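Search this site Go Advanced search

Ikero built at Plostwood or Jitpraphai: how do I tell, and does it matter for parts? 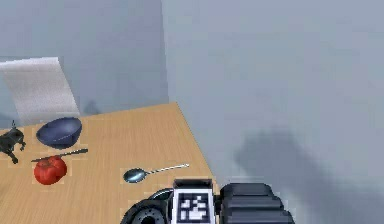
Wood table with a white sheet standing at the back.

I am looking at two used Lelanley Ikero wagons from the same model year, same engine, same trim. One seller says his was built at the Plostwood factory. The other says hers came out of Jitpraphai, where the cars were put together from kits shipped over from Plostwood. The price gap is small, so price alone does not settle it.

What I want to know:

1. Can the assembly plant be read from the VIN, or do I need the sticker in the door opening?
2. Are kit-assembled cars the same car for parts purposes? I do my own brakes and suspension and I order by part number.
3. Is there any difference in paint or rust protection? I live where the roads are salted.

I have both VINs. They match for the first three characters and differ at character 11, and then of course in the serial number. I had assumed the first three would be different if the plants were in different countries.

2 answers

Accepted answer

Start with the VIN. The first three characters identify the manufacturer and the region tied to that manufacturer code. They do not have to change when a second plant opens. Some companies register a separate code for each country, others keep using the home code on kit cars, and the practice can change partway through a model run. So matching first characters tell you very little.

Character 11 is the usual place for the plant code. In North America it is required to be the plant. In many other markets the maker decides what goes there, and Lelanley has used it for the plant on every Ikero I have looked at. P is Plostwood and J is Jitpraphai. Two cars with different characters at position 11 fits what your sellers told you. Check the door plate as well. On the Jitpraphai cars there is a second, smaller riveted plate below the main one with a body number on it. The Plostwood cars have only the main plate.

One exception that comes up on this site: a maker that builds fewer than 1000 vehicles a year gets a 9 as the third character, and characters 12 to 14 then finish the manufacturer code. That does not apply to the Ikero, but it confuses people who are decoding kit cars from small assemblers.

Parts. It depends on how far the kit was broken down. Semi-knocked-down means the body arrives painted and trimmed, and the local plant fits the engine, axles, wheels and a few other items. Completely-knocked-down means the body arrives as loose panels that are welded and painted locally. Jitpraphai began with the first method and moved to the second in May of the second production year. With a semi-knocked-down car nearly every number matches. With the later cars, local-content rules pushed them to buy certain items nearby. From my parts book, the ones that differ are:

- battery and battery tray
- all glass except the windshield
- seat foam and covers
- exhaust from the center joint back
- rear springs (higher rate, different part number)
- wiring harness, rear section only

Front brakes are common to both. Rear brakes are common except for the hose bracket. The rear springs are the ones that will catch you. The Plostwood spring fits the Jitpraphai car but it sits low at the back, and mixing one of each on an axle is not acceptable.

Paint. Both plants list the same dip primer process for the body shell. The wax injection in the sills is a separate step, and on the later Jitpraphai cars it was an option tied to the export code. Look for option 272 on the build sheet. If it is not listed, assume the sills were not waxed and have it done before winter — the drain plugs are easy to remove and a long wand will reach most of the cavity.

Order by the last eight characters of the VIN, never by model year alone. The parts desk will have separate pages for the two plants.

Second answer

I have a Jitpraphai one. It has been fine. Had it around 3 years, exhaust was a pain to find, everything else came off the shelf. Buy whichever one has less rust and the better service history. The plant matters less than how it was kept. I can't speak to the wax.

Comments

Thank you for the first answer. The second plate is there on the one I was told was Jitpraphai. No 272 on the sheet, so I will add the cost of wax treatment to my figures.

The exhaust note is correct but incomplete. The center joint is a two-bolt flange on one and a sleeve clamp on the other, so you can fit the Plostwood rear section if you replace the middle section too. It costs more but it is easier to get.

Is the J code also used on the van? Mine has a J in that position and no second plate.

The van is a different line. Ask it as a new question and include the body number.

Sat 24 August: corrected the list above, the windshield is the same for both plants but the rubber seal is not.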